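okay so a few of you asked how the soup swap went and I've been putting it off because I have Too Many Thoughts. going to do it as a thread, mute me now if you don't care about soup

1/ background for the new people: once a month a bunch of us on Iyamu Street each make one giant pot, split it into quart containers, and trade. you show up with one kind of soup and go home with five kinds. it's the best thing I do all winter and I will talk about it to anyone in line at the pharmacy

2/ this was our biggest one yet. we ended up with 43 quarts on Asabe Okonkwo's dining table and I was genuinely worried about the legs

3/ I made the red lentil again. yes, again. I know. I had big plans for a mushroom barley thing and then Sunday morning came and I had no barley and no will to live, so lentil it was (with a lot of lemon, which saves everything)

4/ standout of the day was Bukola Tamuno's pepper soup. I had it for dinner standing up at the counter and then I had the rest for breakfast. I asked for the recipe and she sent me a voice memo that's mostly her talking to her dog, with "and then you add the pepper" somewhere near the end. how MUCH pepper, Bukola

5/ things I'd tell anyone starting one of these: cool your soup before you pack it up. label the lid AND the side, because lids wander. write down if there's dairy, nuts or shellfish. and please leave some room at the top if people are freezing it, I've had a container of minestrone burst open all over a bag of peas
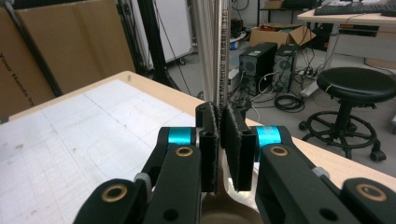
6/ okay, salt. most of us are underseasoning big batches, me included! you double the pot and you get scared and you don't double the salt, and then everybody's adding it at the table. taste it, salt it, wait ten minutes, taste it again. and while you're tasting, flip your ladle over and read the handle. if it says 316 like the one up there, that's the stainless grade, and it's a good one to have around salty, acidic stuff like tomato soup. I used to think those numbers were just a model number, lol

7/ also potatoes. I love a potato soup but chunks of potato come out of the freezer so grainy. mash them in or eat that one first. same with noodles, they drink up all the broth and then you have a casserole. cook them fresh when you reheat

8/ someone asked if we do a theme. we tried "green" last spring and got four split peas and a cold cucumber thing that went home with the person who brought it (it was me, I brought the cucumber thing)

9/ next swap is in June, which people keep telling me is not soup weather. they're wrong, but fine, chili counts and so does gazpacho. message me if you're within walking distance of Iyamu and want in, you just need a big pot and clean containers

10/ and if anybody has Bukola's actual pepper measurement, my replies are open

Back to top | Contact | © Henent Social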